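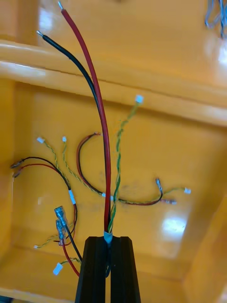
Clodulow and Gokby Visitor Route – Working Group Minutes

Search this site
Enter keywords
Go

Present: Roos Kramer (chair), Lionel Birkett (timetables), Léonie Le Goff (guest information), Cengiz Yaman (route equipment)
Apologies: Maxence Hervieu
Minutes taken by: L. Birkett

1. Minutes of the previous meeting

Approved with one correction. Under item 4, "Gokby landing" should read "Gokby upper landing". The lower landing is not used by day visitors and does not appear on the route map.

2. August figures

Le Goff presented the August figures. The route recorded 1,684 day visitors at the Clodulow ticket window. Audio guide rentals came to 176. Online sales are recorded separately by Khoo Ferries and had not been received by the time of the meeting.

Kramer asked for the online figures to be shown in their own column when they arrive. The two systems define a day visitor differently: the ticket window counts each person, while Khoo counts each booking, so a family on one booking appears as a single entry. Birkett will ask Khoo for passenger totals by sailing.

Action: Birkett.

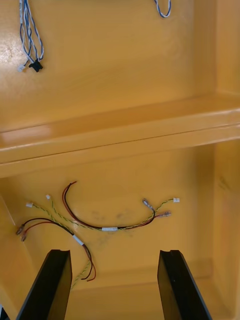 Le Goff added that most questions at the window concerned the return boat. Visitors are reading the departure time from Gokby as the time at which boarding opens. Agreed to print "boarding closes" next to each return sailing on the leaflet and on the board at the upper landing.

Action: Le Goff, before the next leaflet print.

3. Ferry connection on Friday evenings

Birkett reported that the Friday evening boat now arrives at Clodulow after the last bus to Follness has left. Visitors staying in Follness must take a taxi or leave Gokby on the previous sailing, which shortens the walk to the point where the chapel loop cannot be completed.

Options discussed:
– ask the bus operator to hold the last departure
– ask Khoo to move the evening sailing earlier
– publish a short version of the walk that omits the chapel loop

The first option was preferred. Kramer will write to the bus operator. The short version will be drafted in any case – it would also be useful on days when the chapel is closed.

Actions: Kramer (letter), Le Goff (draft of short walk).

4. Listening posts

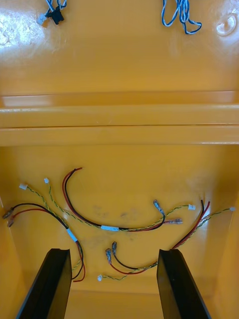
Yaman reported on the listening posts along the harbor walk. Posts at the customs house and the slipway are working in all languages. The post at the viewpoint plays the introduction and then stops, and has been covered until it can be opened up. Replacement leads for the speaker units are the blue-and-white twisted type with the small white connector, and Yaman asked that anyone covering for him take only those. The mainland posts and the Gokby posts use different leads, and the wrong one was fitted at the slipway earlier in the season.

Le Goff asked whether the viewpoint recording could be offered as a download in the meantime. Yaman has the file but the French version is an older edit which still gives the former museum opening hours. Hervieu holds the corrected text. Agreed to publish the English version first and add the French once it has been re-recorded.

Actions: Yaman (repair, English file), Hervieu (French text).
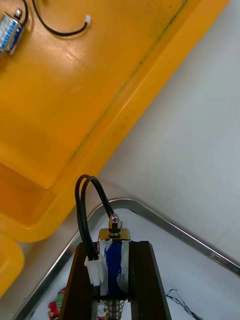

Kramer noted that the wording on the post covers reads "Out of service" only. Agreed to add the web address of the download page.

5. Signs and map

The arrow at the top of the harbor steps points visitors toward the parking lot. Birkett has turned it back twice and proposed a fixed bracket. Approved.

The map scale is wrong on the Gokby inset. The stated distance from the upper landing to the lighthouse is 3 km, and this is correct, but the scale bar gives a shorter result. The inset will be redrawn with the next print.

Action: Birkett.

6. Other business

Le Goff has been asked by two guesthouses in Follness for leaflets in bulk. Agreed, subject to stock.

7. Next meeting

Date to be confirmed by Kramer once the winter sailing times are published. Same room, 5 p.m. start.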